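Subject: Re: Sorting of returned fittings and moulded trays — request for clarification
From: Riet Lambrechts
To: stores-and-reuse list
Date: April 22, 2024

Dear members,

I am replying to the list and not to Svatopluk alone, as three other branches have raised the same matter with me since the December intake closed. His message is quoted in full for those who joined after it was sent.

Svatopluk Malý wrote:
> Colleagues,
>
> The present guideline asks us to separate "white plastics" from "mixed
> parts" and to pack each in its own crate. At our branch this has produced
> two crates of white plastics that have little in common beyond their
> colour. One contains moulded trays and housings with compartments,
> ledges and channels. The other contains caps, collars, tubes and
> cylinders, a number of which carry a metal band or ring at one end.
>
> My question is whether a white cylinder with a metal band belongs with
> the plastics or with the mixed parts. We have been putting them with the
> plastics. Zdislava Koubek, at the receiving end, has been moving them
> back again.
>
> I would also like to know whether a threaded neck standing on a larger
> moulding should be unscrewed and packed separately where this can be
> done without a tool.
>
> Svatopluk

The guideline was written when the Cliltaria depot handled 700 pieces a year and one person could hold the whole intake in mind. It has been amended twice and neither amendment dealt with colour. I accept that "white plastics" is no longer a useful heading and propose that it be withdrawn. The following arrangement has been discussed with Zdislava and will apply until the guideline is reissued.

Sort by form first. Anything with a recess, a trough or a divider wall goes into the wide crates, laid flat, with the open side up so that small parts left in the compartments can be seen and taken out. Please do not nest trays of different patterns. They wedge, and we have had to discard mouldings that split along a crease when they were pulled apart.

Cylindrical parts go into the tall crates, upright, widest end down. The material of the cylinder does not matter at this stage. A cylinder with a metal band goes in with the others and keeps its band. Removing the band has caused more losses than any other step, and a piece without it cannot be matched to its fitting later. This answers Svatopluk's first question, and I regret that his branch has been doing the work twice.

On the second question, a threaded neck should be left in place if it is moulded as one with the body. If it turns freely by hand it may be taken off, provided that both pieces receive the same tag number. If it resists, leave it. Branches using the Trumum tags should write the number on both halves before separating them.

Surface marks are not a reason for rejection. Grey smudging on white parts nearly always comes from handling, and the depot will wash everything on arrival. Yellowing, cracks at the collar and stripped threads should be noted on the sheet.

Crates may hold up to 12 kilograms. Of the 67 crates received in the last round, the ones that arrived in poor order were nearly all over this limit. The Krajčí warehouse will continue to supply empties, and requests should be sent to me by the usual form — not by telephone.

A threaded neck on a moulding with compartments, then a white cylinder with a collar and a silvery band: 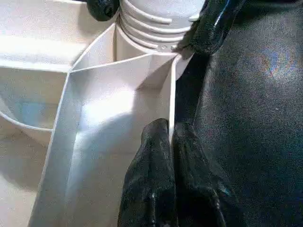
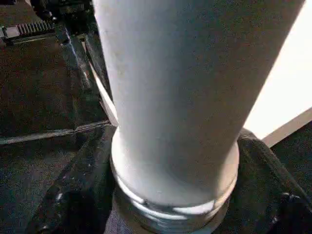 Tiburcio Camacho has replied that his branch agrees with the tall crates but would prefer to see banded cylinders wrapped singly, as the metal marks the neighbouring pieces in transit, and he asks whether the depot would bear the cost of the paper. I have no objection to the wrapping. The cost will have to be raised with Noboru Hirose, who holds the packing budget, and I will write to the list when I have his answer. In the meantime, branches that already have paper on hand may use it.

Corrections to the above should reach me before the next collection.

Regards,
Riet Lambrechts
Stores and Reuse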